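Desktop will not start after cleaning: order of reassembly
Community Help > Desktop Hardware

Mernon
Our office retired several desktop towers and I have been asked to return one to service. I removed the processor cooler and the memory for cleaning. Before I refit them, I would like to confirm the correct order of work and whether the board may be powered on briefly for a test. The present state of the interior is as follows. 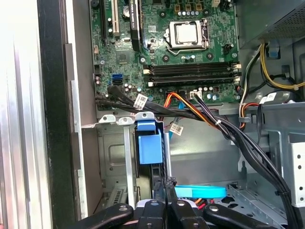
Interior of the tower, with processor exposed and memory slots empty.

The power supply is the original unit. I have 90 days in which to complete the work. Any guidance would be appreciated.

Krūmiņa
Please do not apply power at this stage. A processor should not be run without its cooler, even for a short test. Disconnect the wall cord, wipe the old compound from the metal lid of the processor, and apply a small amount of new compound. Fit the cooler and connect its fan. Install one memory module and close the latches fully. Only then should a first start be attempted. Further modules may be added once the machine starts normally.

Flumico
Agree with the above. Also check the SATA cables are pushed in at both ends, they work loose easily.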